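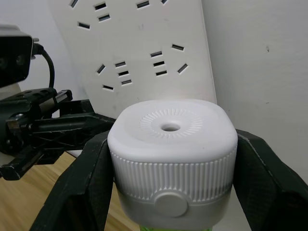
No. 619. White cap, rounded square, on a green bottle. Power strip behind.

The Lid Drawer
A gallery of closures, spouts and things that go on top of other things

Put together by Amerley Amoah, with captions argued over by Géza Vincze. Last added to 2020-11-21.

Most households have a drawer of lids. Ours got out of hand, moved into a filing cabinet and acquired a numbering system, which I am told is the point at which a mess becomes a collection. The numbers were given out in the order things turned up, so a sauce lid may sit between two shampoo caps and nobody is to write in about it.

Géza spent seven years in packaging at Bakalis before he took up growing tomatoes, and he still can't be handed a bottle without looking at the top first. I came at it from the other direction. I once lost a thumbnail to a jar of pickled onions and have wanted to know who was responsible ever since.

Notes on 619

We like the shape. A square with its corners softened is a cap that can't decide whether it wants to be a box or a pebble, and the slight dome where the corners fall away gives it the look of a well-used cake of soap. Géza calls it "polite". He means it as criticism.

The hole in the middle is small, and the ridges fan out from it like the spokes of a wheel before fading away towards the sides. I think of them as sun rays. Géza thinks of them as somewhere for product to dry and go crusty, and in our bathroom he'd have a case.

Then the ribs, running up and down in a wide band around the sides. Ribs are the corduroy of the packaging world: practical, a bit dated, very good at holding on to lint. Lower down it all goes smooth again and slightly greyer, and on the front sits a raised round tab like the button on a good coat. I've given the button its own line in the index. Géza has crossed it out in pencil and I have gone over it in pen.

You get only a sliver of the green bottle. We had a long talk about whether the gallery should show more bottle, and the answer is that bottles have had plenty of attention already.

Elsewhere in the cabinet

The entries that follow are from the written index. They're in the order the cards came out of the box.

No. 7. Flip-top, yellow, off a mustard. The hinge has gone the colour of weak tea. It has been opened more often than some of our books.

No. 22. Child-resistant cap from a 90 mL bottle of cough mixture. Every child who has visited us has had it off in seconds. Remigiusz Kaczmarczyk, who has two engineering degrees, handed it back still shut and said he wasn't really in the mood.

No. 48. Sports spout, the sort you pull up with your teeth. Chewed. We didn't ask.

No. 131. Pump head from a Bromico hand wash. Twist to lock, twist to unlock, twist again because you were holding it the other way round. It went everywhere with us on holiday one April and emptied itself into a beach towel. The towel is the cleanest thing we own.

No. 204. Crown seal, bent nearly in half. A gift from Na-rae Yeom, who opened it on the edge of our kitchen bench. The bench has its own entry in a separate list of grievances.

No. 260. Disc-top cap, pale blue. Press one side and the other side lifts. Géza regards the disc-top as the high point of postwar civilisation and becomes quiet when he handles one.

No. 313. Snap lid from a Hosetti takeaway tub. No tub. We have the tub from a different lid, and they miss each other by the width of a fingernail. Both have been kept in the hope that one of them will give in.

No. 377. Screw cap with a foil liner still attached around half the rim, where somebody (me) went at it with a butter knife. The little pull tab came off first, as it always does.

No. 402. Cork. There was a discussion about whether a cork is a lid. It was a long discussion and it took place over what had been under the cork, so the minutes are poor.

No. 455. Trigger spray, with a nozzle marked for "on", "off" and a third position that we've never identified. Amirul Govindasamy turned it there once and got a fine jet up his sleeve.

No. 530. Kotetti jam lid, gingham print, slightly domed. I have nothing unkind to say about a gingham lid. They seal well, they look cheerful, and you can use them for screws in the shed.

No. 588. Dropper top, rubber bulb perished. Smells of cloves. Everything stored near it now smells of cloves too, including No. 402, and I suspect also the cabinet.

Donations and complaints

We take lids, caps, spouts, stoppers and pumps. Please rinse them. A parcel of unrinsed mayonnaise lids reached us in the middle of a heatwave and is the reason for the word "please" on this page, which used to be friendlier.

We don't take the following: lids you'd like back, lids you think might fit something of ours, or jars with the lid stuck on that you're hoping Géza will open. He will open them. It only encourages people.

If you can put a name to the bottle under 619, write to Amerley at the usual address. Géza has a theory and is writing it on a card. I've seen the card, and he has had to continue onto the back.

Next to be sorted: the bag of bread tags under the stairs, which may or may not count. I say they do.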